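The Plate on the Bench: Jennylyn Macapagal on Holders, Slots and Old Processors 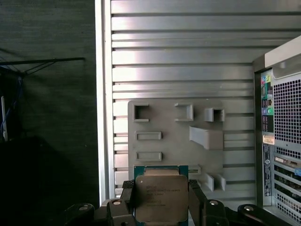

Marjatta Koskela

Jennylyn Macapagal can talk about a raised rim for twenty minutes, and I mean that as a recommendation. I went to see her at Multness on a Monday afternoon thinking we'd cover her whole workshop, and we got as far as one gray plate and the Intel processor that goes with it. I could have stayed another two hours!

"People look at it and think it's a toy," she says. "Then they try to put something into it with the part held at a slight angle, and they get very quiet."

The plate is flat and matte, with all kinds of little holders and slots standing up from it, and it's mounted against a much bigger panel of brushed aluminum. She calls it the village. There's a square open bracket at the upper left (the "town hall"), another bracket beside it that opens sideways, and then a small box with a dark inside that she has never given a name. Two shallow rectangular slots sit on the left, one over the other. A ramp slopes out from below the brackets, and she is fond of the ramp in a way I found very hard to resist.

"I love a slope," she says. "A slope changes what 'straight' means. You come down toward a flat slot and your idea of straight is fine. You come toward the ramp and you have to start over."

The village began as a drawing on the back of a delivery note from Dimaculangan, the supply house where she used to work the counter. She and Ramil Layug wanted one surface that would bring together the small, annoying fits you meet when you put equipment together: the corner you have to slide past, the recess that looks deeper than it is, the pin that sticks out right where your knuckle wants to go. There is such a pin on the plate, short and metal, sticking out sideways from its little mount near the lower center.

"That pin is Ramil's," she says. "I wanted it gone in the second version. He said, 'Have you ever worked inside a cabinet?' and of course I have, and of course there's always a pin."

They are on version 4 now. Earlier ones are in a drawer and she got all of them out for me, lined them up along the bench and told me what was wrong with each. The first had walls so thin that they snapped. The second was too crowded. The third she still likes, and I got the feeling it could come back.

And the processor? It's a Xeon, as far as I could read it, with a green border showing around the silver cover and lines of tiny engraved text that I had to squint at and mostly gave up on. She bought a box of old server parts from Mieczysław Sowa, who was clearing shelves at Stovosham, and the chips were the part she got excited about.

"It's such a good object," she says. "It's flat, it's square-shouldered, it has an edge you can hold by. And everybody who has built a computer has that little bit of fear in their hands when they pick one up. You can't fake that with a wooden block."

I asked if she wasn't bothered about scratching them. She laughed. "These have done their years. If one gets a scratch on it, it's still square."

What does she look for when a part goes toward the plate? The approach, she says, far more than the landing. Holding the chip by its sides keeps the face clear, so the writing stays in view and you know which way up you are. She has a notebook of approaches, page after page of small arrows, and the latest entry is number 2419. I asked about the first one. It's a single arrow pointing down with the word "no" next to it.

Her friend Mawuli Ackah, who teaches evening repair classes in Skultuvden, has asked to borrow the village for July. She's tempted, and she's also worried about the two small gray blocks at the lower right, which stand next to each other with a narrow space between them.

"Everyone wants to put something in that gap," she says. "It's the first thing they try. Mawuli's students are going to try it with a screwdriver, I know they are."

So a second plate is on the way for him, with the gap a little wider and the ramp left exactly as it is. Ramil wants another pin. They had not settled it when I left, and Jennylyn was already back at the drawer, holding version three up to the window.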